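# Plastic fruit basket

A plastic fruit basket is a small, light container for holding fruit on a table, a shelf or a counter. I've kept this page on the Kandavia household wiki for a while now, and I try to stick to the facts, but I own a few too many of these and I do have opinions – so expect a bit of both.

## Names

People call it a fruit basket, a berry basket, a counter basket or just "the yellow thing" if theirs happens to be yellow. In the Mulcahy stores catalog it's listed under kitchen storage, while Cenari puts the same sort of item with the picnic goods. I say fruit basket even when there are clothespins in it, and I've never been corrected.

## Shape and material

Most of the ones I've handled are molded in one piece. The walls have openings in them, which lets air get to the fruit and keeps the weight down, and the floor can be either solid or open. A solid floor is easier to wipe and catches juice before it gets on your table. An open floor drains better if you like to rinse fruit right in the basket (I do, over the sink, and I always forget the stem ends).

Handles vary a lot. Some baskets have one big hoop that swings over the top, some have a short loop on the rim, and some have nothing but a thick edge to grab. I like the short loop best. A big hoop gets in the way the minute you try to stack anything, or slide the basket under a low shelf!

The Jerneck pattern, which is the one I measured for this page, weighs 111 grams empty and holds 700 grams of small fruit before the walls start to bow. Mine came in a pack of 6, and I've given away most of them.

## Color

Yellow is a favorite, and I get why. Red fruit looks terrific against it, even when there's only one piece left and you'd think the basket would look sad.
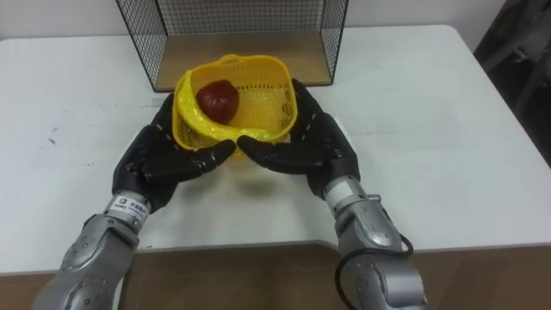
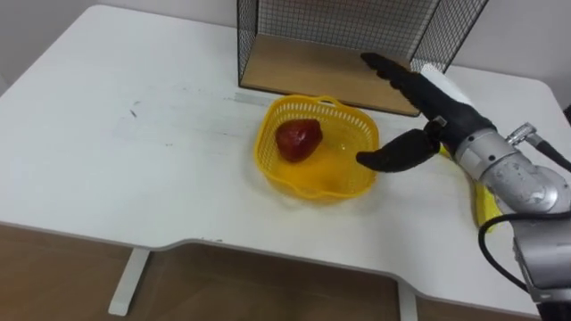 White and pale green are common too. Light colors show stains sooner – cherries are the worst for this – but they also show you when it's time to wash the thing, so I count that as a plus. Dark baskets hide everything, including the grape that rolled into the corner back in May.

## Use

The main use is keeping fruit where people will see it and eat it. Apples and oranges do fine in a basket at room temperature. Berries don't, or not for long, and I only put them out when I'm planning to finish them the same day. Bananas will go in, but they hog all the space and bruise where they lean on the rim, so mine hang on a hook.

Wire shelves and mesh racks go well with plastic baskets, as the air can move underneath. If the rack has a board in the bottom, the basket sits flatter and doesn't catch on the wires when you pull it out.

Baskets this size also get used for play food, sponges, seed packets and mail. I know of one household (okay, mine) where the spare keys live under the lemons.

## Cleaning

Warm water, dish soap and an old toothbrush for the openings. Check the label before you try the dishwasher. I put one on the bottom rack once and it came out with a wavy rim and a permanent lean to the left, though it still holds onions just fine.

Sticky spots from price labels come off with a little cooking oil. Leave it on for 12 minutes, rub, then wash again.

## See also

- Colander
- Wire rack
- Fruit bowl
- Berry storage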